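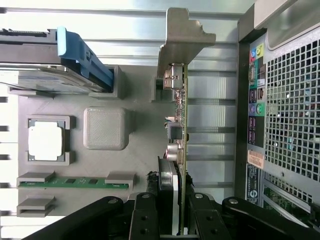

Refurbished desktop computers are sold with a lot of adjectives, and we have grown tired of most of them. "Fully tested" can mean that somebody pressed the power button. "Like new" usually means the lid was wiped. When you buy one from us or from anyone else, ask what was done to the drive first, as it is the part most likely to let you down. A hard disk in a bright blue plastic carrier looks tidy and slides out without much fuss, but the carrier says nothing about how many hours the disk has run. We print the hours on the sales sheet. If a seller can't tell you, assume the worst and knock the price down.

Piner 182 Refurbished Office Desktop
Sold by Clendport. Page last checked 26 Aug 2021.

The Piner 182 is a plain office machine that has already had one working life. It will do letters, accounts, web pages, video calls and a fair number of browser tabs. It will not run new games well, whatever the forums say, and we would rather lose the sale than take it back a fortnight later.

What you get
Desktop unit, mains lead, one hard disk, memory as chosen below. No keyboard, mouse or screen. The ones that come in with old office machines are generally not worth posting.

Memory: is the upgrade worth it?
The standard model has 8 GB. For most people that is enough, and the usual advice to "always double it" mostly helps the people selling memory. Go to 16 GB if you keep large spreadsheets open or edit photographs. We doubt you will notice 32 GB at all, though we'll fit it if you insist.
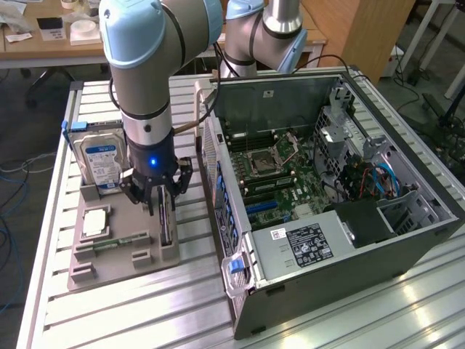
Memory module upright in its slot, with a 3.5-inch hard disk standing at the rear left.

Modules are matched by size and speed. We don't charge extra for coloured heat covers, and we don't stock them either.

Storage
A 3.5-inch hard disk is fitted as standard. It is cheap and roomy, and slow to start up. If the machine is for daily use, pay for the solid state drive and keep the hard disk for files. We have read the claims that a good "tune-up" program makes an old disk feel new. We tried the Liner tune-up disc on a stock machine and could not tell which boots were before and which were after.

Processor
There is one choice. It can be swapped for a faster chip of the same family, but the gain is small and the fan gets louder. Don't bother.
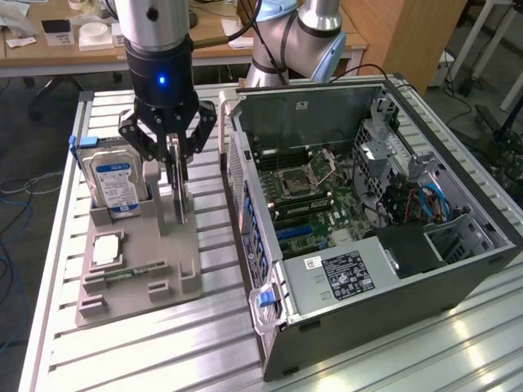 Cover and returns
The Cosgrove extended cover is offered at checkout because customers ask for it. Read the terms before you tick the box. It leaves out the hard disk after the first year, and for us that takes away most of the point. Our own twelve-month cover includes every part and costs nothing.

We have sold more than 3,000 of these machines. Of those, 763 were bought with the solid state drive. Returns are accepted until 30 days after delivery, opened or not. Keep the box.

Order code: CL-2354
Delivery: three to five working days, mainland addresses only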